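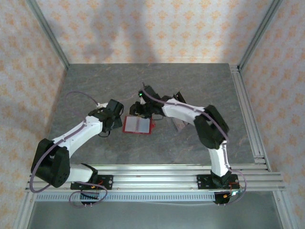

Teach Two Arms to Work Together: Join the Draleck Home Trial

We make the Draleck kit, a pair of tabletop robot arms for people who like to tinker, and we would love to have you try it before it goes on sale. You don't need an engineering degree, just a steady table, a bit of patience and a real curiosity about getting two grippers to cooperate over something small and flat – a harder job than it sounds, and a lot more fun!

We have places for 119 participants. Each one gets the kit on loan for 7 weeks, and once a week we'll ask you to sit down with both arms, work through a short handling task and write to us about how it went. 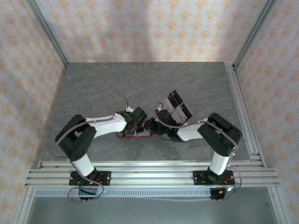 Please be as frank as you like in those notes, because the grumbles help us every bit as much as the praise, and the assembly guide in particular could use fresh eyes. Everyone who sends in all their notes receives $300 and a warm thank-you from the whole shop here in Braden.

Set aside an afternoon for putting the kit together, and longer if you've never routed a cable along a moving arm before.
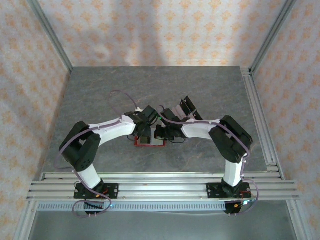
Friederike Wendt: I took part in the January round and spent most of my first week just getting the left and right arms to meet in the middle. Ask for help early – they do write back.

To apply, send us a few lines about yourself and your table by Friday, June 24, 2022.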